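Section 5. Collecting Demonstrations in the Simulated Kitchen

Read this section before your first recording session. It covers the two-arm tabletop tasks in Wosix. Single-arm tasks and recordings on real hardware have their own sections, and the habits that work there don't all carry over.

The Londilier sales sheet says 300 demonstrations are enough for "most household tasks." Treat that number with suspicion. It doesn't say which tasks, how much the objects moved between episodes, or who threw out the bad runs. At Bremcombe we recorded 773 episodes of one plate task and kept 566 after review. The policy trained on the kept set still reached for the old plate position when we shifted the plate. More data of the same kind would not have fixed that.

5.1 Before you start

1. Open Wosix and load the kitchen task from the task list. Wait for the objects to settle before you touch the controls. Objects sometimes drop a short distance when the scene loads, and an episode started too early will have that drop in it.

2. Put on the gloves and run hand calibration. Hold both hands open and flat until the status light in the side panel turns green.

3. Close each simulated hand once, slowly, and open it again. If a finger lags or sticks, calibrate again. The green light only means the software received a signal. It doesn't mean the signal is any good.

4. Type your operator code and the task name. Leave the "quality" field blank. You are in no position to judge your own episode before you've watched it.

CAUTION: Don't calibrate with one glove and mirror the result to the other hand. The menu offers this. Take the extra minute and do both.

5.2 Recording an episode

1. Bring both hands to the start pose for the task and hold still for one second.

2. Press the left pedal to begin. Do the task at a steady pace, a little slower than you would with your own hands.

3. Use the hand the task card tells you to use. If the card allows either, switch between episodes. A set in which the right hand does all the work teaches the left one to sit there.

4. Release the object fully and pull the hand clear before you press the pedal again. Stopping while the fingers are still touching the object is the most common fault we find in review.

5. Press the right pedal at any time to discard. Discarded episodes aren't counted against you, whatever the session summary screen seems to suggest.
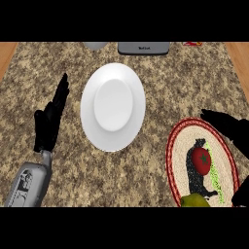 Pay attention to where things start. The "randomize" button moves objects by a small amount, and its default range is too timid to be of much use. Open the layout panel and raise the range, then check that everything still lands on the counter and within reach. Change the layout every 5 episodes. If you change it after every episode you will spend the session waiting on reloads, and if you never change it you will have recorded the same motion over and over.

NOTE: The software scores each layout for "diversity." We have seen high scores given to layouts that differed only in the background. Look at the start positions yourself.

5.3 Mistakes and recoveries

The Londilier training video tells operators to discard any episode with a slip or a second try. We disagree, up to a point. A robot will miss grasps, and if it has never been shown what comes after a miss, it will usually freeze or close its fingers on air.

Keep an episode if you missed, backed off, and finished the task cleanly. Mark it "recovery" in the notes field.

Discard an episode if:

- an object passed through another object or through the counter
- the hand jumped because tracking was lost
- you changed your mind halfway about which object to pick up
- you stopped to talk

CAUTION: Don't fake recoveries. Staged misses look different from real ones (operators tend to pause first) and the model picks up the pause.

5.4 Reviewing what you recorded

1. Open the session in the Mbeki viewer. Play every episode at normal speed at least once. Skimming thumbnails is not a review.

2. Watch the fingers at contact. The simulator is forgiving and will sometimes let an object stick to the hand in a grip that would drop it on a real counter. Mark these "weak contact."

3. Check the instruction text against what you did. If the card names one object and you moved a different one, fix the text or discard the episode. Don't leave it for someone else.

4. Ignore the automatic success label until you have made your own call, then compare the two. Where they differ, yours stands, and you should add a short comment saying why.

5. Export the kept episodes only. The export window selects everything by default, so clear the list first.

5.5 What the numbers don't tell you

The summary screen reports episodes per hour, percent kept, and average length. None of these says whether a model trained on the set will do anything useful. Before you book more recording time, train a small policy on what you have and run it on layouts that were left out. If it fails in the same place each time, record more starts near that place. If it fails everywhere, stop recording and check calibration and action timing (Section 7).

Results in simulation should be reported as results in simulation. Write the word in the report title.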